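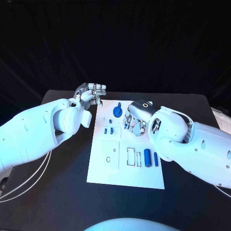 Fit practice on the peg board, with a blue piece in the right hand.

Questions people keep asking me about the robot

Updated 9/9/25

I run the small-parts assembly group at Briem, in the Plerkville building, and I've been answering the same questions at the coffee machine all summer. So I typed them up. If yours isn't on the page, come find me!

Is this thing taking my job?

No one on the assembly floor is being let go over this. Management put that in writing in June and I have a copy at my desk if you want to read it. What does change is the mix of work. Some of the straight insertion stuff (peg in hole, block in slot, all day long) will move over to the robot, and the people who do it now will spend more of the shift on setup, rework and final check. Some of you will love that and some of you won't, and I'd like to hear from both.

Why is it playing with a toy board?

Ha, fair. The white board with the blue parts is our practice board. It has pegs, a knob, small blocks and a couple of rectangular slots, so we get different shapes and fits in one place without tying up real product. We call the whole setup Ploken, after the project name on the budget sheet, and the name stuck.

Why two arms?

Same reason you have two - a lot of our work needs one hand to steady something while the other one places it. The hands have fingers too, so we don't have to redesign every tray and fixture you already use.

Is it faster than we are?

Not even close right now. A good person on the Travov housing line does 960 inserts in a shift. On its best shift so far the robot did 223, and I was hovering the whole time. Nobody's rate is going up because of it, and your numbers won't be compared with its numbers.

Who gets trained on it?

Anyone in assembly who wants to. Training is 3 mornings, paid at your regular rate, and you don't need any programming. You'll learn how to start and stop it, load parts, and tell when it's about to make a mess of things. We take two people at a time, so put your name on the sheet by the tool crib. Night shift gets its own sheet, I promise.

Can I walk up to it while it's moving?

Please don't. Stay behind the yellow floor line unless you've been trained, and leave the cables where they are, even if they look messy. If something seems wrong, hit the red stop button on the post. You will never get in trouble for stopping it.

What if I just don't want to work with it?

Then tell me or your lead. We have plenty of hand work on the Travov line and nobody is getting moved without a conversation first. My door is open most afternoons after 2.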